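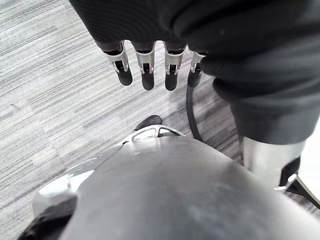 Hundel, February

**Ticket 266: Dryer 2 stops with E14 before the load is finished**

Site: Restura Linen & Garment, Rutkowska Street plant
Equipment: Prastero tumble dryer, gas, second from the loading door
Priority: normal (Dryers 1 and 3 are running)
Status: closed, one item left open at the bottom

**Reported problem**

Dryer 2 stops partway through the cycle and shows E14. The drum coasts to a halt, the burner shuts off and the door unlocks after the usual delay. Pressing Start clears the code and the dryer runs again, sometimes to the end and sometimes for only a few minutes. It happens mostly on dark heavyweight fabric, charcoal and black, on the Heavy Cotton program. Sheets go through fine. Operators have been moving the dark loads to Dryer 3, and the afternoon shift is running late because of it.

E14 in the Prastero manual is "exhaust temperature out of range." The manual doesn't say whether that means too high, too low or no reading.

**Entry 1, 7:40 a.m.**

Checked the lint screen. Clean on the outside, but there was a gray film on the mesh that didn't brush off. Washed it with warm water and dish soap, let it dry, put it back. Ran Heavy Cotton with a load of charcoal covers. E14 at 22 minutes.

Exhaust reading on the display just before the stop was 76 °C. The set limit for this program is higher than that, so a real overheat looks unlikely.

**Entry 2, 9:15 a.m.**

Took off the rear panel and the first section of duct. Some lint at the elbow, less than expected. Vacuumed it. The damper flap moves freely and closes under its own weight.

Measured the exhaust sensor at the connector with the dryer at room temperature. Reading was steady and matched Dryer 1 closely. Wiggled the wires by hand. No change.

Put it all back and ran the program empty. It finished with no code.

**Entry 3, 11:30 a.m.**

Same covers again, wet from the extractor. E14 at 19 minutes. Restarted, E14 again four minutes later.

Swapped the exhaust sensor with the one from Dryer 1. Dryer 2 still faults. Dryer 1 runs normally with the Dryer 2 sensor. Left them swapped for now, so please don't order a sensor.

**Entry 4, 1:05 p.m.**

Called Prastero support. They asked for the controller software version (143) and the service counter. The counter says 800 hours since the last reset, but it was zeroed when the control board was replaced, so the drum and bearings have a lot more on them than that.

Support suggested two things:

- Go into the service menu and look at the fault history, which stores the exhaust value at the moment of the fault and not the one on the display.
- Check the sensor cable where it passes the drum support. On this model the clip can come off and the cable rests against the frame.

The service menu asks for a code. The one taped inside our panel door is for the old board and doesn't work. Support gave us the new one over the phone. It's now written in the maintenance binder under Dryers.

**Entry 5, 1:50 p.m.**

Fault history for the last several stops shows dashes where the temperature should be. So the controller is losing the signal for a moment. It isn't reading a high temperature.

Found the cable. The clip was missing and the outer jacket had worn through on one side, with bare copper visible on one of the two wires. With a heavy load the drum sits lower and the support arm presses on that spot. Empty, or with sheets, there's a gap wide enough to slide a pencil through. That explains why only the dark heavy stuff set it off.

**Repair**

Cut out the damaged piece and spliced in new high-temperature wire with crimp connectors and heat-shrink. Rerouted the cable above the support arm and held it with two metal P-clips. The original plastic clip was not reused.

**Test**

1. Heavy Cotton, full load of charcoal covers: finished, no code.
2. Heavy Cotton, same again with a fresh wet load: finished, no code.
3. Mixed towels, Standard: finished, no code.

Cleared the fault history afterward so any new entry will stand out.

**Note from afternoon shift**

Ran Dryer 2 until close. No stops. The second dark load came out a bit damp at the seams and got ten extra minutes.

**Open item**

Dryers 1 and 3 have the same clip in the same place. Both still on, but the one on Dryer 3 is cracked. Need four more P-clips, the 8 mm size. Swap the sensors on 1 and 2 back at the same time if the panels are off anyway.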